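About us

Hi! We're the Noketti Robotics Club, and we meet every Thursday after school in Room 36 at Votavham Secondary. This term we're teaching a two-armed robot to handle laundry (jeans, mostly), and it's way harder than any of us figured.

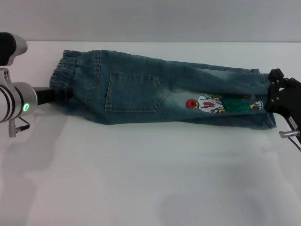
We started out as a maze-racing club and some of us still race on the side. Folding is our entry for the Risaveo Challenge in August, though, so that gets most of our bench time.

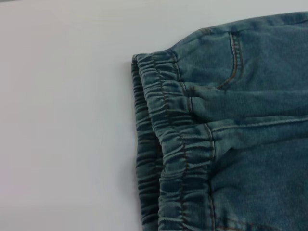 Elastic waists are my favourite thing to argue over! Half the club wants to grab there first, the other half swears by the hems. Come and pick a side – you don't need any coding, and fees are $55 a term. Drop by at lunch or leave a note in locker 464.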